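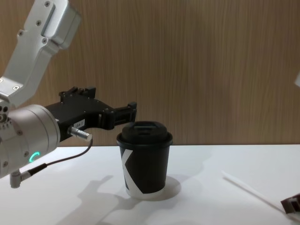 Photo: Grovwood site, packing trial bench. Posted with the list archive.

From: second shift lead, Grovwood
To: floor-automation list
Date: 2024-03-03
Subject: Re: Re: What happens to the packing bench people?

I'm answering the message below in pieces. It raised more than one thing and I would like each of them on the record before the arms go onto the floor at Casham.

> We are a smaller site than yours, 71 people over both shifts. Management
> has told us that two arms are coming for the drinkware line and that
> "no jobs are affected." The people on the bench do not believe it and
> I can't tell them whether they should. You have had yours longer than
> anyone else on this list. What changed?

Nobody was let go at our site because of the arms. That is true and you can repeat it. It is also true that when two people left the packing bench last year for other reasons, neither was replaced. If you only ask whether anyone will lose a job, you will get an honest no and miss the second part. Ask how many positions will be on the bench roster a year from now, and ask for it in writing. We did not, and by the time we thought of it the roster had already been redrawn.

What changed day to day is who does which part of the work. Before, a packer at the bench picked up the cup, checked the lid, turned it so the print faced out, and set it in the tray. Now the arm does the pick and the place. The packer loads the infeed, clears stops, checks lids and signs the tray sheet. It is easier on the hands and shoulders. Several people with bad wrists asked to go to that station and have stayed there. It is harder in another way, in that you stand and watch for long stretches and then have to move quickly when it stops.

> Do the arms handle lidded cups? Ours are nearly all lidded, and the
> sales people at Nastamico only showed us plain ones.

They handle ours. The lids we run are the black domed kind with a rolled rim, and the gripper has two straight jaws, nothing shaped to the cup. The trouble we had was with approach height. If the jaws come in low they squeeze the wall of the cup, and a paper cup with nothing in it doesn't push back much. If they come in high they catch the rim and can lift one side of the lid. We spent most of March on that setting alone. Have your own cups and your own lids on the bench when Nastamico comes to set it up, and do not let them sign off with samples they brought along.

Dark cups on a white bench top work fine. White cups on the same top gave us more stops. We put down a gray mat for the white ones and swap it at changeover, and the swap is on the changeover card now.

> How much do the operators have to learn? Most of mine have never
> touched anything like this and a few have said they will not.

The supplier course was two days. It covered the pendant, the stop and restart procedure, and what the light on the wrist means. On our units green is ready. Learn what the other colors are on yours and post it at eye level at the station, since the page in the manual is near the back and the manual lives in the office.

Two days was enough to run it and not enough to fix it. For the first month every stop longer than a few minutes meant calling maintenance, and the packers stood there. That was bad for everybody. The packers felt they had been made into button pushers, and maintenance felt they had been handed a new line without any new hours. What helped was letting packers who wanted it train further, on jaw changes, cable checks and re-teaching a pick point. They were moved up one pay step for it. The pay step was not offered. It was asked for, refused, asked for again with the stop log attached, and then given. The log showed 790 stops for the quarter, most of them cleared by packers who were not yet being paid to clear them. Keep a log from the first day. A paper one is fine.

On the ones who said they will not: we had some too. They were kept on hand packing for the odd sizes and short runs, which the arm isn't set up for and probably won't be. One of them later asked to be trained. The others have not and have been left alone. I would get it agreed ahead of time that hand packing remains a regular position and is paid as one.

> Any trouble with the line rate? We have been told to expect "gains."

The arm is slower per cup than a good packer. It does not slow down at the end of a shift. Our best full day was 3443 cups off one bench, and the week after that the number showed up on a slide as the daily target. It was a long run of one size with no changeovers. A bench with changeovers won't do it. We had the target taken down, but it took several meetings and people were written up against it in the meantime. Those write-ups were withdrawn. If you are given a target, ask which day it came from.

> Last thing, safety. Do you have guarding?

Ours are the slow collaborative type and the bench is open. There is a marked line on the floor and a stop button on each side. The risk assessment was done by Ackermann, who also did the conveyor guards here, and I would ask for a copy of whatever is done for you and read it. In our case it assumed one person at the station. On changeovers there are two, and the second one stands on the side where the arm swings. That was corrected after a packer pointed it out, and the second stop button dates from then.

Also look at the cables. The one on our gripper hangs in a loop under the wrist, and sleeves and apron strings can get into a loop like that. We wear short sleeves or tight cuffs at that station now, and aprons tie at the back.

I can send the changeover card, the blank stop log and the wording of the pay step agreement to anyone on the list who writes to me directly. The roster wording I would like to see from somebody else, because ours came out weak. If Casham gets something better, please post it here.

Second shift lead
Grovwood packing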